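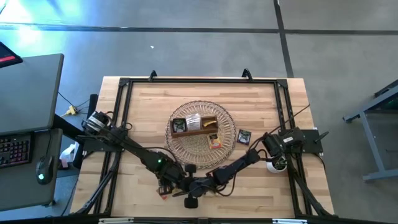
Que para qué dos brazos, si con uno ya se va la tarde entera en calibrar, preguntó alguien al terminar la sesión pasada. Y que si no sería mejor comprar un brazo bueno y olvidarse del segundo.

Buena pregunta, la contesto a medias ahora y a medias en el apartado 4. Con un brazo se recoge y se deja. Con dos se puede sujetar y mover a la vez: abrir un sobre, pasar una pieza de una pinza a otra, aguantar el recipiente mientras se mete algo dentro. Quien solo quiera recoger y dejar, que monte uno, sin complejos.

Taller compartido Jatunstead
Curso de montaje de mesa con dos brazos
Apuntes de la sesión 2 — 24 sep 2021

0. Antes de nada

Los que faltasteis a la primera: leed la hoja de seguridad y la de herramientas. Las llaves Allen vuelven a su cajón. Todas. También la pequeña.

1. La mesa

Tablero de madera clara, de listones encolados. Pesa, y nos viene bien: cuando un brazo frena de golpe la mesa ligera se pasea y hay que volver a calibrar todo. Con tablero fino se puede, pero atornillado a la pared o con lastre.

Alrededor, marco de perfil de aluminio negro. Sirve para tres cosas distintas pero la que importa hoy es la primera: que las bases de los brazos tengan dónde agarrarse sin taladrar la madera. Luego los cables. Luego lo que se quiera colgar.

Orden de montaje del marco:
presentar los cuatro perfiles sin apretar
medir las dos diagonales (si no coinciden, golpecito con maza de goma y otra vez)
escuadras de las esquinas
apretar en cruz, a media fuerza
volver a medir
apretar del todo

Nuestro marco dio 1.282 mm de diagonal en los dos sentidos. A la tercera. La primera vez apretamos sin medir y salió un rombo, muy bonito.

Las tuercas en T se meten ANTES de cerrar el marco. Lo repito cada curso y cada curso hay que desmontar una esquina. Meted un par de más en cada perfil, luego se agradecen.

2. Las bases

Una a cada lado, enfrentadas. Las dos pinzas tienen que poder juntarse en la zona de trabajo, por delante del centro de la mesa, con los codos todavía algo doblados. Si para llegar hay que estirar el brazo entero, la base está lejos: pierde fuerza y tiembla en la punta.

Prueba rápida con todo apagado: llevar las dos pinzas a mano hasta que casi se toquen. Soltar despacio, aguantando el brazo, que sin corriente se cae. Repetir más cerca y más lejos. Marcar con cinta la zona donde las dos llegan cómodas y no poner objetos fuera de ahí.

Las placas de base nuestras van con separadores Zadell de los que hay en el armario. Si usáis otros comprobad que el tornillo no haga tope en el fondo de la ranura, parece apretado y no lo está. Se nota a los dos días cuando la base gira sola.

3. Cables

Lo que más averías da. Con diferencia.

Dejar bucle en cada articulación. El bucle se mide con el brazo en la postura más estirada, y después se dobla del todo para ver si engancha. Brida floja en el eslabón, nunca encima de la articulación. Si al mover el codo se oye un roce, parar y mirar.

Alimentación y datos por lados distintos del perfil siempre que se pueda. Los adaptadores en el suelo mejor apartados del paso, ya sabemos lo que pasa con las sillas de ruedas. Etiqueta en los dos extremos de cada cable, con el mismo nombre. Parece una tonteria hasta que hay que buscar uno debajo de la mesa.

Del controlador Kunditent: el conector entra al revés si se fuerza. No forzar. Pestaña hacia arriba.

4. Calibrar (sigue la respuesta del principio)

Calibrar dos no es el doble que calibrar uno. Cada brazo por separado es lo mismo de siempre: postura de referencia, guardar ceros, comprobar. Lo nuevo es la posición de uno respecto al otro.

Método pobre pero vale: clavar con cinta una tarjeta en el tablero, tocar la misma esquina con la pinza izquierda y anotar, luego con la derecha y anotar. Cuatro esquinas. La diferencia entre las dos listas da el desplazamiento. Hacerlo con la punta cerrada y siempre el mismo borde de la yema, si no, el error de la yema se cuela en todo.

Distancia de la tarjeta al perfil de delante: 395 mm. No es mágica, es la que nos quedó cómoda. Apuntad la vuestra en la hoja.

El cuaderno del grupo Suominen (está en la estantería) usa otro orden, primero el brazo derecho. Da igual, pero no mezcléis los dos a mitad.

5. Objetos para practicar

Cosas planas y pequeñas sobre la madera: sobrecitos, tarjetas, paquetitos. Un organizador de madera con compartimentos encima de un plato redondo. Una taza pequeña a un lado, para más adelante.

Lo plano es lo difícil. La yema redondeada resbala sobre una tarjeta pegada al tablero y no la levanta. Trucos: arrastrarla hasta que choque con algo y se incline, o empujarla con una pinza contra la otra. Aqui es donde el segundo brazo se gana el sueldo.

El sobre de pie en un compartimento es más agradecido, se coge de arriba. Entrar recto. Si se entra torcido se levanta el organizador entero con el sobre.

Velocidad: limitada a 111 en el archivo de configuración hasta que yo diga lo contrario. Quien la suba, que avise y que aparte las manos.

6. Para la próxima

Marco cerrado y diagonales anotadas.
Foto de los bucles de cable de los dos brazos, uno estirado y otro doblado.
Tabla de las cuatro esquinas con las dos columnas rellenas.
Cinta de la zona común puesta.

El ejercicio de pasar un sobre de una pinza a la otra queda para después. La entrega final sigue siendo en diciembre, la fecha la pongo en el tablón de la entrada.

Falta por repasar en clase: qué hacer si un brazo pierde el cero a mitad de movimiento. De momento, botón rojo y se empieza desde el punto 4.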